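Kodance Packing Notes
Tags: README, packing, small boxes
September -- by Hedvika Hrnčiar

# Carton packing set

Notes on packing small retail cartons into one open box. The set has 984 packings. Each row gives the carton type, its place and the order it went in.
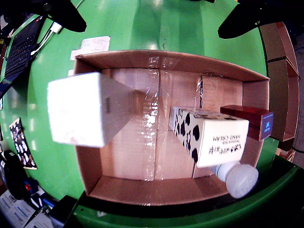

*Open box with plastic wrap lining; cow-print hand cream carton on its side.*

Flaps are left out of the box measurements. Lengths are in millimeters -- earlier rows used inches and were converted.

Comments

Kazimír Oravec: Is wrap thickness listed?

Ida Hellwig: No, only box size.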